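Brestavine Releases Results of Soft Pad Comparison for Hand-Held Grippers

6/8/24

Brestavine today released the results of a comparison of three finger pad designs for hand-held grippers. The work was carried out in private homes between the company's spring and summer build cycles and covered 1,421 recorded grasps of household items, most of them in kitchens.

Hand-held grippers are used by people to record the motions that a robot arm will later be trained to repeat. The pads on the two fingers wear out faster than any other part of the tool, and customers have asked which type holds up best on thin and flexible items such as bags, wrappers and paper towels.

The comparison included a flat foam pad, a ribbed soft pad and a dimpled rubber pad supplied by Lundgren. All three were fitted to the same model of gripper. Each operator used every pad on the same set of tasks, in a different order, and changed pads after 16 grasps.

Tasks were chosen from ordinary kitchen work. Operators picked up lidded bowls by the rim, moved condiment bottles, took bags out of waste bins and put them back, and picked up paper towels from a counter. Homes were left as they were found. Counters were not cleared, and operators worked with whatever was already in reach.

Of the 1,421 grasps, 921 involved bags, wrappers or other thin plastic. The ribbed pad had the fewest drops in this group. The flat foam pad did well on rigid items but let go of knotted bags more often when the operator pulled at an angle. The dimpled rubber pad gripped firmly but tended to stick to thin plastic on release, which made some recordings unusable.

"Bags were the part we cared about," said Kazue Mizuno, who planned the tasks. "A bag in a bin changes shape as soon as you touch it, and the liner wants to come up with it. With the ribbed pad, operators could pinch the knot and leave the liner alone more of the time."

The team also compared two camera positions on the gripper body. The higher position showed more of the counter beyond the fingers. The lower position gave a closer view of the pads but lost sight of them in deep containers. Brestavine will ship the higher mount as standard.

Twelve operators took part. Several reported that the gripper was tiring to hold over low containers for long periods, and one asked for a shorter handle. Teodor Haugen, head of hardware, said a lighter body is being worked on but is not part of this release.

"We're changing the pads and the mount first, because those can go onto grippers people already own," Haugen said. "The body will take longer."

The comparison did not cover wet items, glassware or anything over the weight limit in the user manual. A second round with those items is planned for September, along with a test of the Fluvska controller.

Ribbed pads will be sold in packs of 12 and fit all current Brestavine grippers. Customers with an open order may switch pad type at no charge by writing to the sales desk before their order ships. The task list, pad change schedule and drop counts for each pad are available on request.

Media contact: Helge Viklund, Brestavine press office 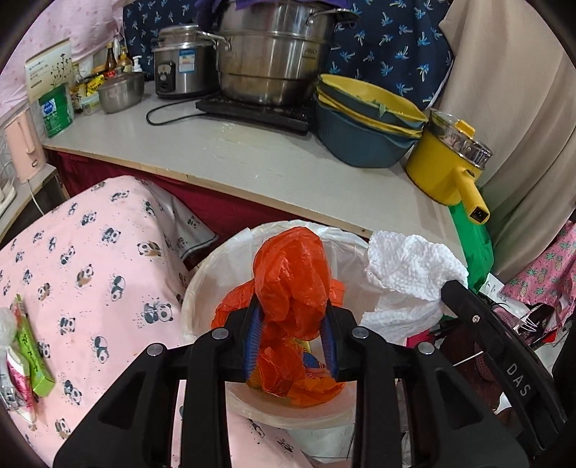
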